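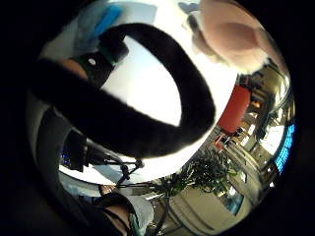
Notes - Hovland evening talk, Fri 5 April

Start with the letter from Gisela Gerlach. Read the first paragraph only, then pause.

Her choir in Grundbridge had 154 members on paper and 25 at a normal rehearsal. Say both numbers slowly. People write them down.

Main point: most choirs lose singers in the first month. New people come twice, stand at the back, don't know when the break is, and go home. The music is rarely what puts them off.

What Grundbridge changed:
Every new singer sits next to the same person for the whole of October. Folders are handed out at the door with the name already on the front. The hard piece moved to the second half, after tea.

Ingeborg Tiedemann will probably ask about auditions. Answer: they dropped them for altos and basses, kept them for the small group. She may not like it - let her speak, then move on.

Skip the part on hall rental if we are past eight.

Story about the Stadodier concert goes here. Two sopranos, one copy of the score, the page turn. Keep it short.

Last section is on warm-ups. Get everybody standing. Hum first, then the slow scale, no piano. Gudrun Hellwig gives the note.

Questions. Shazia Jatoi has the sign-up sheet for the spring workshop - mention it before people reach for their coats.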